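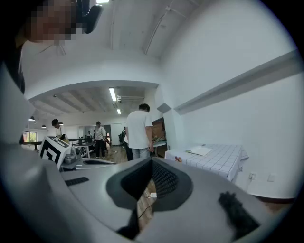
1/ Been reading the Drarkby good practice guide for hand-held gripper collection. It runs to 78 pages. I have opinions, so mute me now if you have a deadline.

2/ Section one is floors. "The operator's walking area shall be free of cables and loose items." Fine. Look at the floor under the gripper: a small white plug or charger with a thin black cable running off it. Every site I've ever visited has one of those.

3/ The guide wants a floor check before each session, signed. I've seen the sign-off sheets at two sites. Same pen, same handwriting, a whole week filled in on Monday. A signature doesn't pick up a charger.

4/ What I'd write in its place: the person holding the gripper looks down, moves whatever is there, then starts. One line. You could tape it to the wall.

5/ Section two, bystanders. "Persons not involved in the task should be outside the field of view where practicable." With a fisheye lens? You get the ceiling pipe, the tube lights and several people in the next room. "Where practicable" is doing a lot of lifting.

6/ Blurring faces is the usual answer, and yes, the operator's face is pixelated in this one. Good. But the guide talks about faces and stops. Nothing on monitors, nothing on papers left on tables. There's a sheet or an open notebook on the tablecloth at right. Who checks whether that can be read at full resolution?

7/ Wuro's rulebook at least says to clear or cover papers. Wuro's rulebook also says to recalibrate after every 50 recordings and gives no source for the number. I asked. I was told it was "industry consensus." Which industry?

8/ Markers. Everybody agrees the printed cube has to stay clean, flat and unobstructed. Great. Now find me the page that says how worn is too worn. Drarkby says "visibly damaged." Ruiz-Ortega says "significantly degraded." Neither one has a picture of a bad marker next to a good one.

9/ Lanitel claims 262 sites follow its checklist. Follow how? Self-reported, by web form. I filled out the form myself to see what would happen. I don't run a site. Got a badge by email in under a minute.

10/ I'm fine with rules. I'd like fewer of them, with a number in each and somebody who turns up to look. Still waiting on a reply from Drarkby about the cable clause. Will add it here if it comes.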